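Gumthorpe Shared Workshop Forum
Board: Manipulation Hardware > Grippers and Hand-Held Tools
Topic: Evaluation of hand-held grippers, ribbed versus smooth pads (6 replies)

s_yuksel
Moderator
The Gumthorpe evaluation group has completed the first round of its hand-held gripper comparison. Two pad types were assessed on the same housing: the Flandby ribbed pad and the Dandcombe smooth pad. Operators worked in pairs of tools, one in each hand, at the sink station and at the table stations.

A total of 1,189 demonstrations were recorded in April. Of these, 39 were rejected because the marker pose was lost during the motion. Members are invited to comment before the second round is scheduled.

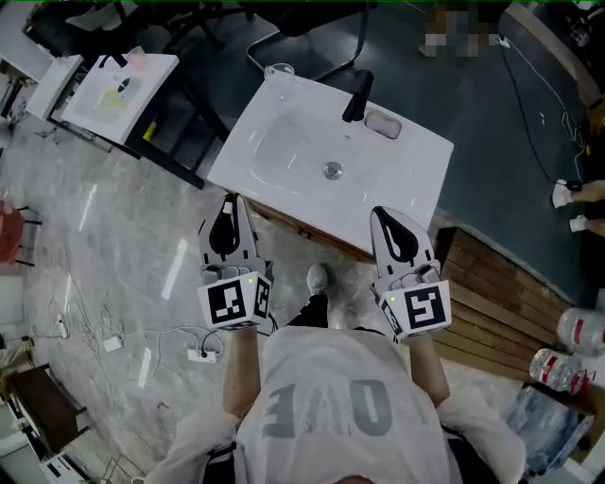 The sink tasks were the most demanding for both pad types. Picking up a bar of soap requires a low approach angle, and operators reported that the basin wall limited their wrist movement. The smooth pad needed a second attempt more often. I would ask that comments address the pads first and the tracking second.

Songül Yüksel

dehghan_sh
Member
Thank you for the report. I do not agree that the sink results favor the ribbed pad as clearly as the summary suggests. The two pad types were not used by the same operators in equal measure. Unless the sessions are balanced, the difference may reflect training.

I would also like to know whether the rejected recordings were spread evenly across stations.

Shirin Dehghan

s_yuksel
Moderator
They were not. Of the rejected recordings, 17 came from the sink station. The log does not separate them by pad type, and this will be corrected in the next round.

c.atinga
Member
I operated both sets and support the ribbed pad for general use. The grooves hold thin edges well, and cloth does not slide out when the wrist is turned. My reservation concerns cleaning. Soap residue collects in the grooves and the pads must be brushed between sessions. The present procedure allows no time for this.
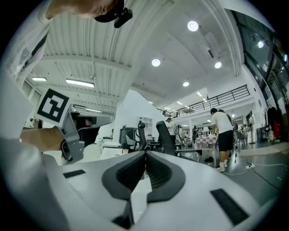
Ribbed finger pads and side marker, from the tool camera.

The view from the tool is wide enough to keep both pads visible throughout a grasp. I would not support a narrower lens, although it has been proposed on this board before.

Comfort Atinga

k_aidoo
Member
I was the one who proposed it, and I maintain the proposal. A large part of each recording is taken up by ceiling and by the operator. For training purposes those pixels are of little value. A narrower lens would give more detail at the fingertips, where the policy needs it.

Kobina Aidoo

c.ackah
Member
With respect to Mr. Aidoo, the background is useful. Our pose estimates at Akolgo draw on fixed features in the room, and ceiling beams and light fittings are among the most stable features available. We tested a narrower lens on our own tools and returned to the wide one within 2 sessions. Drift during fast wrist turns was unacceptable.

I agree with Ms. Dehghan that operators should be balanced before any purchase is approved. I would add that the tool weights should be published with the results. Holding a tool in each hand for a full session is tiring, and late recordings should be reviewed separately.

Comfort Ackah

k_aidoo
Member
I accept the point on drift. May we have the Akolgo test logs posted to the files area? If they cover close work at a basin or sink, I will withdraw the lens proposal for this round. If they cover open table work only, I would like it to stand.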